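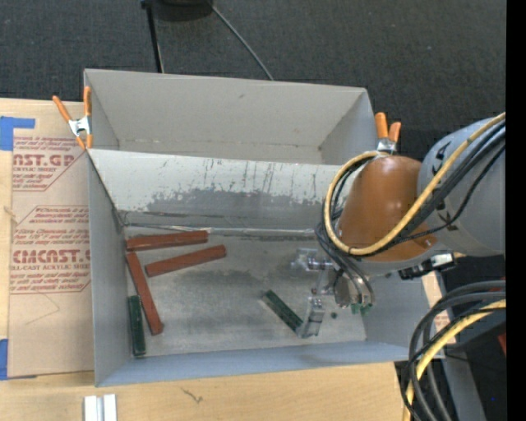 Five blocks and a very long afternoon

The open day at Gesden began with a name badge, a biscuit and a warning not to lean on anything orange. I had come by two trains and a bus to look at the future of lifting things up, and the future was in a unit behind a tile warehouse, next to the kettle.

Gesden builds the software that tells robot arms what to do with their fingers. Its big customer is Ukis, a parcels firm, which would like somebody other than a person to rummage in its boxes. So the demonstration was rummaging. The arm reached into a grey bin, the bin had long blocks in it, three of them reddish-brown and two dark green, and our task as guests was to stand behind a line of tape and will it on.

I have been to a few of these days now and the form rarely changes. There is a talk with slides. The talk contains a film in which the robot does everything at once, to music. Then you are taken through a door and introduced to the robot, which is doing one thing, slowly, to the sound of a fan.

I liked it much better than the film. The bin was scuffed and smudged like an old roasting tin. Its neighbour was held on with spring clamps of the sort my father used for gluing chair legs, and a sheet of acrylic lay beside them on the table, still in its printed paper. A fat yellow cable looped round the wrist of the arm like a scarf on a child who has been dressed by someone in a hurry. After an hour of slides with gradients on them I found all this very cheering.

The task sounds like nothing. Pick up a block, move it to the other bin, go back for the next. A toddler would do it and then eat one. But the blocks land however they land, and a block lying at a slant with its end close to a wall leaves very little room for a metal finger. The engineer on duty told us the software looks at the heap, guesses at 417 possible grips, throws most of them away and tries whichever is left. You can watch it having doubts. The arm drifts in, stops just short, backs off by the width of a thumb and comes in again from a different side, like a man trying to get past you in a theatre row.

The first green block took four goes. On the fourth it rose, turned over and went into the back bin with a clack, and a dozen adults in lanyards made the noise people make at fireworks. A woman beside me clapped. The next red one was picked up first time, which got no applause at all.

Gesden says the arm has now made 4,000 grasps in that bin, most of them overnight with the lights off. An older system from Palon, parked under a dust sheet in the corridor, managed roughly 2,000 before it was retired. I asked how fast a Ukis packer does the same job and was offered another biscuit. Somebody else asked when it would be ready, and the answer was August, though the engineer did not say which one.

We were allowed 10 minutes at the end to rearrange the blocks ourselves, with the arm switched off and a key hanging from the engineer's neck to prove it. Everyone was horrible. We wedged them in the corners. We stacked two upright and leaned the rest on them, and a man from Figueiredo, who make conveyor belts and ought to have had more sympathy, built a sort of tent. Then the key went back in and we all returned to our line of tape.

It took the tent apart from the top. I missed the bus watching it.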